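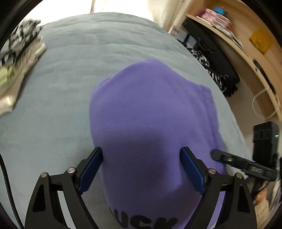

Brelura Coat Swap Returns for a Second Winter, and This Time There's Soup

January 2024

If you have ever stood in front of a closet full of sweaters that no longer fit anyone in the house, wondering what on earth to do with them all, you'll be glad to hear that the Brelura winter clothing swap is coming back. It will run for 12 days in the old Tsakiris shoe store on Griseo Street, which has been sitting vacant since May and which the new owners have kindly agreed to heat for the occasion (those of us who remember shivering through last year's swap in the open market hall are especially grateful for that part).

The idea is as simple as it was the first time. You bring warm clothes you no longer need, you take home warm clothes you do need, and no money changes hands. You don't have to bring anything in order to take something, and you don't have to sign your name anywhere. Fleece, wool, snow pants, hats, mittens and coats of every size are all welcome, and so are blankets, as long as they have been washed and are free of big holes. A missing button is fine. There will be a mending table at the back with thread, patches and a very large jar of spare buttons.

Last winter the swap found new homes for 431 pieces of clothing, a good deal more than the organizers had hoped for when they first set up their racks.

"I thought we'd be carrying most of it back out to the car," said Ingrid Gallagher, who started the swap after clearing out her mother's attic and finding coats going back to her own school days. "And then the doors opened and people just kept coming, and they were so nice to each other about it! I saw two women who had never met spend half the afternoon helping each other find boots for their kids."

Children's things went fastest, and Gallagher is asking families to take a second look through their dressers and the backs of their closets. Sizes for ages 6 to 15 are needed most, and anything with a zipper that still works will be snapped up in no time. Adult coats in the larger sizes were also hard to find last year, and she would dearly love to have a full rack of them.

The soup is the work of Deepika Pillai, who runs the Amance lunch counter across the street and who will be sending over a pot of lentil or tomato every day at noon for as long as it lasts. Bring your own mug if you can, and if you forget, she says she'll find you something.

Clothes can be dropped off at the store's side door in the mornings, starting the day before the swap opens. Please fold them and put them in bags marked with the size, and pin pairs of mittens together. Each visitor can take home up to six items per visit, and you are welcome to come back another day for more. Parking is free behind the library, and the side entrance has a ramp for strollers and wheelchairs.

Anything left on the racks at the end will be stored for next winter's swap.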